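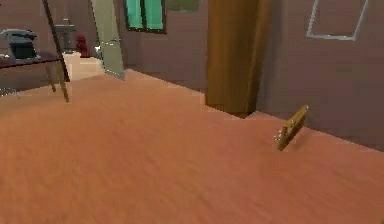

CLADCOMBE, September - The Govine Floor Company, which has spent a good part of its life telling people that squeaks are "character," will open its first public showroom in Cladcombe on Saturday, and will finally let customers walk on the merchandise before they pay for it.

The showroom occupies the former Ansari piano store on Flekik Street. Visitors will find wood floors in warm and cool finishes, a wall of stains, and a coffee machine that the company describes as adequate. Shoes are welcome. So are heels, boots, strollers and dogs, all of which will eventually meet the floor at home anyway.

"For years we sold floors from a sample the size of a slice of toast," said Tâm Đỗ, owner of Govine. "People would hold it up to the light, squint, and then commit their whole downstairs to it. I would not buy a sandwich that way."

The idea grew out of the company's complaint file, which is thick and which Đỗ reads over lunch. Most of the letters had little to do with quality. Customers liked the wood well enough. They simply had not expected a whole room of it. One called her new hallway "very orange, and there is so much of it." Another asked whether the color could be turned down.

To head off more of these letters, Govine is also introducing the Long Look, a loan program that lets customers take home enough boards to cover a real patch of floor and live with them for 2 weeks. The boards may be stood on, eaten over and argued about. The loan costs $199, all of which comes off the price of a floor if the customer goes ahead. Customers who do not go ahead get it back too, less the cost of any boards the dog has taken a position on.

The company has had to write new rules for the program. Boards may not be nailed, glued or painted. They may not be lent to a brother-in-law. They should be kept out of the bathroom, a point the rules make twice.

Đỗ said the showroom will also offer free advice on stairs, thresholds and changes of level, the part of the job homeowners tend to remember last. "Everyone has a plan for the middle of the room," Đỗ said. "Then you ask what happens at the edge, and they look at their spouse."

Advice on refinishing older floors will be available in the afternoons. Govine does sell new floors and would be pleased to sell more of them, but the staff have been told to say so when an old one only needs sanding. Đỗ reports that they have agreed to this with varying degrees of enthusiasm.

Doors open at 9 a.m. Saturday. There will be a short speech, which Đỗ has promised to keep short, and a drawing for a free refinishing of one room. Closets count as rooms for the purposes of the drawing. Ballrooms do not.

The Govine Floor Company showroom is at 2089 Flekik Street, Cladcombe. Parking is behind the building, past the sign that still says PIANOS. Appointments are not needed, except for the Long Look, where a measuring visit must be booked at the front desk before any boards leave the store.

Media contact: Tâm Đỗ, Govine Floor Company, Cladcombe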